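Stories > Short Fiction > Village Life

We use cookies to improve your reading experience. Accept | Manage

The Goat at Nilivik
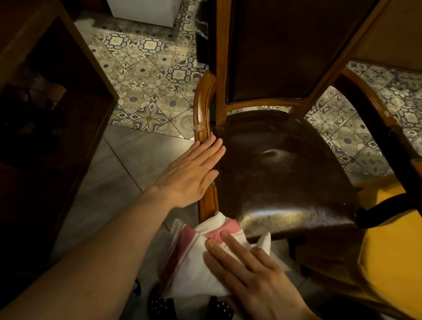
By Saturday the whole of Nilivik knew that the elder of the Sarpong house had shot at his brother over a strip of land 84 feet long, and that he had missed. Opinion was divided over which was the greater shame.

What he had hit was a goat. It belonged to the chief, who valued it at 700 before the burial and 3120 after.

The brother told it best. He told it at the funeral of an aunt who had waited years for a crowd that size, and she lost it before the second hymn. In his version there were three shots. In the version on Grakport radio, there was a gang.

The police drove up from Stastedis in April, ate well, and asked to see the gun. It had been sold, the elder said, to pay for the goat. They asked to see the goat. Everyone looked at the pot.

The brothers share the land now. They planted yams on it and quarrel over the yams.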